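Fingerpads gehören in den Wartungsplan
Ein Kommentar zur Pflege handgeführter Greifer, 7. Juni 2024
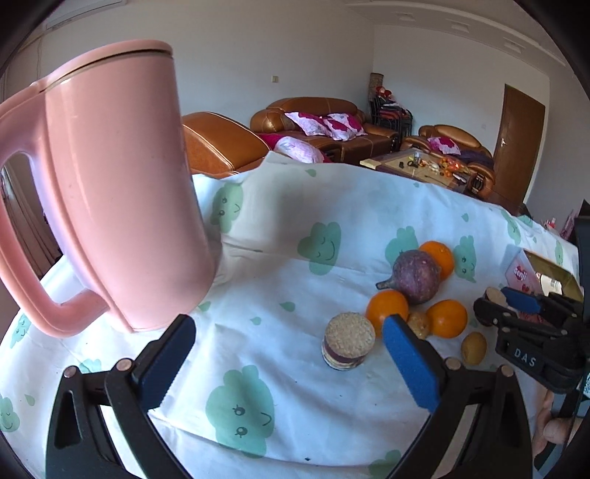
In den meisten Wartungsplänen, die ich zu sehen bekomme, steht der Greiferfinger unter »Sichtprüfung«, ohne Intervall und ohne Grenzwert. Für Antrieb und Kamera gibt es Formblätter, für die Pads einen Haken am Monatsende. Ich halte das für falsch gewichtet. Das Pad ist das einzige Bauteil, das den Gegenstand berührt, und sein Zustand geht in jede Aufnahme ein, ob er protokolliert wird oder nicht.

Bei uns laufen die Handgreifer unter der Projektbezeichnung Endura. Seit November führen wir für jedes Fingerpaar ein Blatt mit Zyklenzahl, Wechseldatum und Befund. Bis Ende Mai kamen 3123 Greifzyklen auf dem am stärksten genutzten Gerät zusammen. Das erste Paar wurde nach 478 Zyklen getauscht, weil die Textur an der Spitze abgetragen war. Glatte Tassen rutschten da bereits, raue Teile hielten noch. Wer nur mit rauen Teilen prüft, findet den Fehler nicht.

Daraus folgt für mich ein festes Wechselintervall von 400 Zyklen, unabhängig vom Aussehen. Der Einwand lautet regelmäßig, man werfe damit brauchbares Material weg. Das stimmt im Einzelfall. Ein Satz Pads kostet allerdings weniger als ein Vormittag mit Aufnahmen, die man später aussortieren muss.

Zweiter Punkt: die Gelenke. Die Bolzen der Fingerkinematik bekommen Spiel, und zwar ungleich. Läuft ein Finger vor, trifft das Pad den Gegenstand schräg und nutzt einseitig ab. Wir prüfen bei halb geöffneten Backen mit der Fühlerlehre und vergleichen beide Seiten. Fett hat an dieser Stelle nichts verloren, es wandert auf die Pads. Gereinigt wird mit einem fusselfreien Tuch und Isopropanol, danach 6 Minuten ablüften.

Dritter Punkt: Bei zweihändigem Betrieb werden beide Greifer zusammen gewartet. Neue Pads links und alte rechts ergeben zwei verschiedene Werkzeuge, und der Bediener gleicht den Unterschied unbewusst mit der Handkraft aus. In den Daten steht davon nichts.

Über die Shore-Härte der Pads kann man streiten, auch über das Intervall. Ein Plan ohne Zahl ist jedoch keiner. Unser Blatt hängt an der Werkbank, die abgelaufenen Pads liegen mit Datum beschriftet in der Schublade darunter.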